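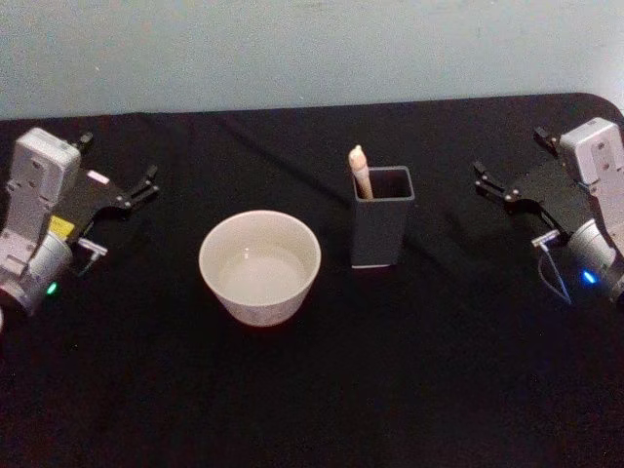 Monday, late morning. Finally got round to the black cloth, which I've been moaning about since the old one went in the bin (glue, my fault). The new one came from Dabbas, folded into a tiny square inside a bag that smelled of tyres, and I had great hopes for it! Well. I went over it twice with the Plumach steamer and there are still faint creases going diagonally across the middle, right behind the pen holder where you can't help looking at them. I've got used to them a bit. The colour is lovely though, and against the blue-grey wall everything pale stands out nicely, so I'm keeping it.

Things to remember for next time: steam it from the back, hang it overnight if there's a door free, and DON'T iron it. Győző ironed a corner of the spare at 20 to nine this morning, "just to see", and now that corner has a shine like a wet road. He's very sorry. The spare lives in the bottom drawer with the shiny corner folded inwards.

Then cups. We've still got most of a sleeve of the paper ones and I like them, they're light and wide enough at the top for a spoon to go in without a fight. The trouble is that they tip if you so much as sneeze near them. I tried a coin under the base (silly), then a blob of tack, then a smaller blob of tack, and the smaller blob wins because it peels off the cloth without leaving fluff behind. Győző wants proper mugs from Utetero, item 3347 in the catalogue, the stubby ones. They'd stay put, yes, but they're 9 quid each and we drop things. I said I'd think about it.

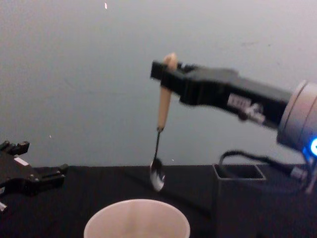 *The pale-handled spoon over a paper cup.*

I'm fond of that spoon. It's got the rounded handle with the thin metal neck, and the bowl is so shiny that it shows up beautifully over black, even when the blinds are half down. The all-metal ones from the kitchen drawer vanish into their own reflections and they slide about as well. I'd like more of these, same length if possible. I asked Ranemness whether they do them singly and they only sell them in boxes of 7, so I suppose we're getting seven!

Left to do: lint roller (ours is down to the cardboard), more tack, label the spoon tub so it stops wandering off to the kitchen. Also ring Dabbas about whether the cloth can go in a cool wash. The tag says one thing and the leaflet says another.

Stopping for lunch. Cloth stays on.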